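Costello swap hall to stay open through July, new drop-off rules start

COSTELLO — The town's swap hall will stay open through the end of July after all, the parks and facilities office said in a short notice posted at the door before 9 a.m. It had been due to close at the end of the month so the roof could be patched.

Roof work is pushed back. Contractor Hilent told the town it can't get a crew out until August, so no reason to lock the doors early, the notice said.

The hall, in the old Flullis shoe warehouse on Depot Street, takes in household stuff people don't want and lets others carry it off for free. Opened four years ago with one room. Now has three, plus the loading dock, and most weekends the line goes past the bus stop.

It took in more than 2,000 items last month, according to the town's own log — the most since it opened.

"We were sweating it," said Zulema Cáceres, who runs the hall for the town. "People are moving in June and July. You close then and it all goes on the curb. We'd of been picking it up anyway."
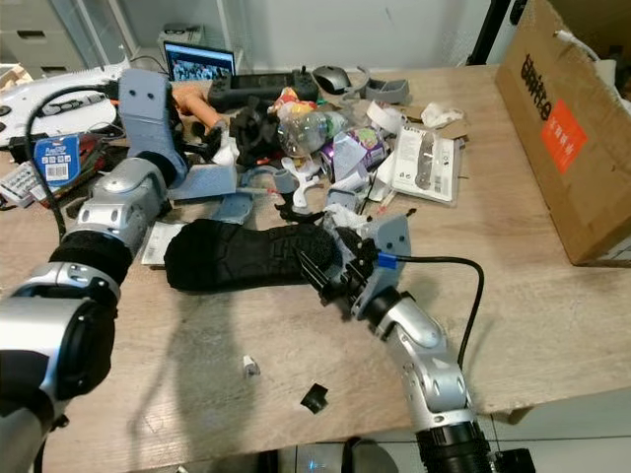 A crowded table, mixed objects.

Longer season comes with new rules. Starting now, drop-offs are limited to 30 pounds a visit, down from no limit at all. No mattresses, no paint, no tires. Car seats are out too, which was already the policy but got ignored a lot. Anything with a plug has to be handed to staff at the side window and can't be left on the dock overnight.

Overnight dumping has been the sore spot. Neighbors on the Depot Street side have complained about couches left in the rain and cars idling at the gate at 5 a.m. A petition with 254 signatures went to the town council this spring asking for a fence and shorter hours. The council voted for the fence. It put off the hours.

Abelardo Valdebenito lives two doors down and signed it. He said he likes the hall fine, got a good floor lamp there, but wants the gate shut at night.

"They say the fence is coming. I've heard that since the snow," Valdebenito said. "My driveway gets blocked. I call, they move the car, next week it's the same thing again."

Fence panels are ordered, the town said, and should go up before the roof job starts. No date given.

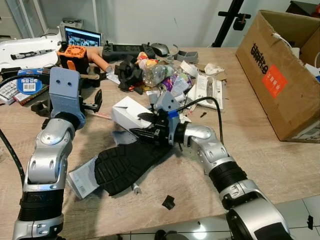
Hours stay the same for now, 8 a.m. to 4 p.m., closed on the two days the transfer station is closed. Last drop-off is 3:30. Cáceres said staff will turn people away after that even if they're already in line, so come early. Pickups can run right up to closing.

Parking is moving. The lot behind the hall will be half taken up by roofing supplies once deliveries begin, and drivers are asked to use the gravel lot across from the Dinix laundromat, which the owner is letting the town have at no charge until fall. Handicapped spaces by the front ramp aren't affected. The number 4 bus still stops out front.

What happens in August is less clear. The hall will be shut for the roof, Hilent has said three weeks if the decking is sound and longer if it isnt. Part of the decking over the back room is original to the building and hasn't been looked at from above. The town set aside money for replacing some of it but not all.

Council members talked over a temporary spot at the fairgrounds barn but the barn is booked for the county horse show and then for a wedding. The middle school gym was brought up also. School district said no, floors just got redone.

Cáceres said she's still looking and would take calls from anyone with a dry building, ground floor, wide door.

Residents who need large furniture hauled in the meantime can book a curbside pickup thru the public works desk. Fee is the same as last year. Wait is running two weeks.

Council takes up the question of hours again at its next regular meeting, 7 p.m. in the library basement. Public comment is at the start and speakers should sign in by 6:45.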